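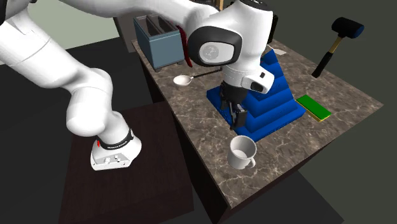 Schmieder will buy robot arms for its Gemberg packing site next year, but only after a longer round of computer trials, the company said in September. The budget sets aside money for 80 arms, with the first order held until the simulated work is finished. In the trials, a white arm with a two-fingered gripper works over a marble-topped table that holds a toaster, a ladle, a mug and a large blue stepped block. Schmieder plans 2,276 such runs before it picks a supplier.

Two bidders remain -- Breluvum and Flisholm. Both have been asked to quote for grippers and spare parts separately, along with 400 hours of operator training.

The site's floor plan will also change. Schmieder expects to clear 2,635 square feet for the new stations, starting with the returns area.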